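What I Watched Instead of Sleeping

16th April
By the Plustgate Newsletter film desk

I had meant to write up three new releases this week. Then a screener link for Zondthorpe landed in my inbox, I opened it after dinner "just to check the sound," and that was the end of the plan.

Zondthorpe is a mystery set in a harbor town where it rains so hard that you start to worry about the cast. A retired ferry pilot named Rana (the town uses her first name and the script never offers another) finds a locked trunk in a rental cottage. You know this movie. You have seen the trunk before. What I did not expect was for the trunk to be opened in the first ten minutes, and for the next hour to be about who gets to keep it. 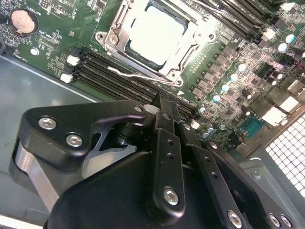
That hour is the best thing I have seen since last August. People argue on porches. A dentist gives a speech about storage fees that should not work and had me sitting up straight. The director shoots all of it from across the street, as if she were a neighbor pretending to water the plants.

Then comes the chase. I suspect somebody in an office asked for a chase. It runs through a fish market, a church supper and a second fish market, and by the end I had forgotten who was holding the trunk — so had the person holding it, judging by the acting.

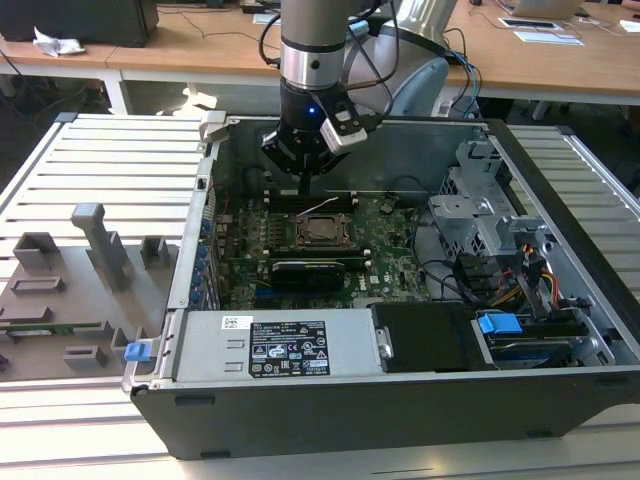

Robotic arm and gripper over an open desktop tower.

The movie opens at the Pretalham this weekend, on the smaller of its 2 screens. If you have never been, the smaller one has 70 seats, and I would steer you away from the back row, where the heating pipe joins in during quiet scenes. The large screen is still giving its evenings to the talking otter picture, now in its second month. I have made my peace with the otter.
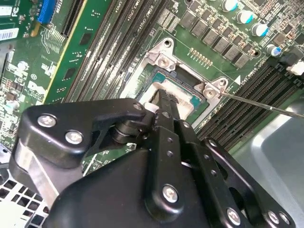 Running time is 58 minutes longer than the trailer led me to believe, so eat first. The popcorn is the same popcorn. They have added a seaweed flavor in honor of the film, and I bought a large one in a spirit of public service and gave most of it to my coat pocket.

As for the ending, I will say only that the rain stops. My screening companion cried. I had something in my eye, probably seaweed.
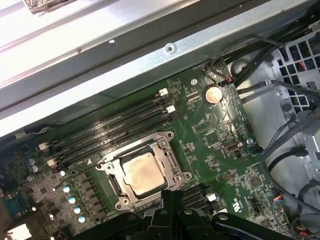 Close view of a motherboard and its processor.

Ticket giveaway: we have a pair for opening night. Send us the worst movie chase you can remember, in fewer than 3000 words, please. Last time there was no limit and I am still reading.

Recent items
The Otter Picture, Reviewed Under Protest
Five Good Movies With Bad Posters
Pretalham Matinee Times
Why Is Every Spy Now a Baker?
Readers' Letters: The Subtitles Debate Continues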